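Week 7 handout: Learning to sort parts from demonstration
Coltura lab course, two-arm manipulation unit

We finally get to the part of the course I look forward to most. Up to now we have talked about policies that move rigid blocks from one spot to another. This week the parts have wires on them, and wires change everything!

The study we'll follow is called Grellside. The job sounds dull on paper: two arms share a table, with a steel tray in the middle and yellow bins on both sides, and each part in the tray has to end up in the bin where its own kind belongs. Round circuit boards go with round circuit boards, harnesses go with harnesses of the same type. A person can do it while thinking about lunch. A learned policy has to work out which part to take next, which arm should take it, where to close the fingers, and when to let go.

Keep the layout in mind as you read the rest, because we'll refer to the left arm, the right arm and the center tray all the time.
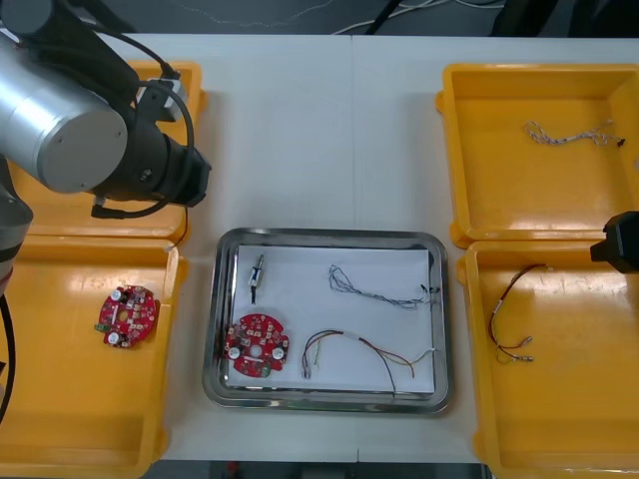
Why not write a fixed pick point for each kind of part?
A fixed point works well for a board, whose shape stays the same wherever it lies. A harness takes a new shape every time it is set down, so the policy has to choose a grasp from what the cameras show at that moment.

1. The data

The training set has 600 demonstrations, all of them made by people driving both arms. Each one covers a full sort, from a mixed tray to a clear one. Three things are stored at every time step: the camera views, the joint positions, and the commands sent to the arms. The commands matter more than students expect. If you train on the measured positions alone, you lose the small extra push an operator gives when closing on a thin wire, and the policy learns a grip that is too polite.

There is one fixed view of the table and one small camera at each wrist. The fixed view is good at the big questions (what is left, which side does it go to). It is poor at wires, since a black wire a long way from the lens covers only a few pixels. The wrist view picks up the slack. Close in, you can tell a spade terminal from the wire behind it, and that is the difference between pulling on metal and pulling on insulation.

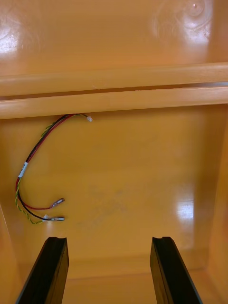

Figure 2. Wrist view with the fingers open. The red and black wires end in spade terminals.

Look at how much of a wrist view is plain background. An encoder trained from scratch on so few demonstrations will happily latch onto glare, and our first Negri baseline did exactly that: move a lamp and the success rate fell apart. Random brightness and color changes during training helped a great deal. Random cropping helped too, as long as the crop was small enough to keep the fingertips in view.

2. The method

Hemix is the policy we'll read closely. It takes the current views and joint positions and predicts a chunk of future commands for both arms at once. The robot carries out the first 10 steps of the chunk, then looks again and predicts a new one. Short chunks react quickly but tend to dither near a wire. Long chunks are smooth and confident, sometimes wrongly so — you will see both in the lab and I promise you'll start to recognize them from across the room.

The trick I like best is the mixing weight. For each chunk the network puts out a number between zero and one that says how much to trust the wrist features against the table features. There is no label for this number. It is learned along with everything else, and after training it rises as the fingers come close to a part and drops again on the way to a bin. I find that lovely. 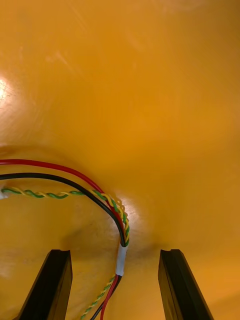 Figure 3. Wrist view of a bundle held together by a short white band, with the fingers open on either side.

Bands and sleeves deserve a word. Where wires are held together, the bundle is stiffer and its parts move as one, so it makes a good grasp point. Many of the operators went for such places without being told to, and the policy picked up the habit. Fan-outs near the ends are harder: grip one wire there and the others swing freely.

3. Results

We ran 119 test sorts with part positions that were not in the training data. Board placement was strong for every policy we tried. Harnesses separated them. Hemix beat the fixed-weight version clearly, and most of its remaining errors came at release, when a wire stayed hooked over a finger and followed the arm back out of the bin.
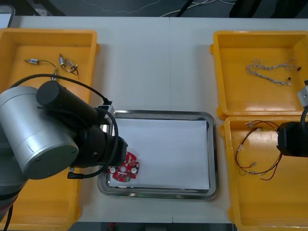

Does the policy need to know the name of each part?
It never gets one. The demonstrations only show parts going in with others like them, and the network has to learn that match from the camera views.

4. For the lab

Train the small model for 2000 steps first, just to check that your data loader is sound. The loss should drop early and the predicted commands should already look smooth. Then freeze the mixing weight at one half, train again, and plot both runs on the same axes.

Bring the plot and one failed sort you can explain step by step. Say which view would have shown the problem first, and whether a shorter chunk would have saved it.

Reading for next time: the Hemix notes, sections on chunk length and release errors. Skip the appendix on calibration, we'll do that at the table.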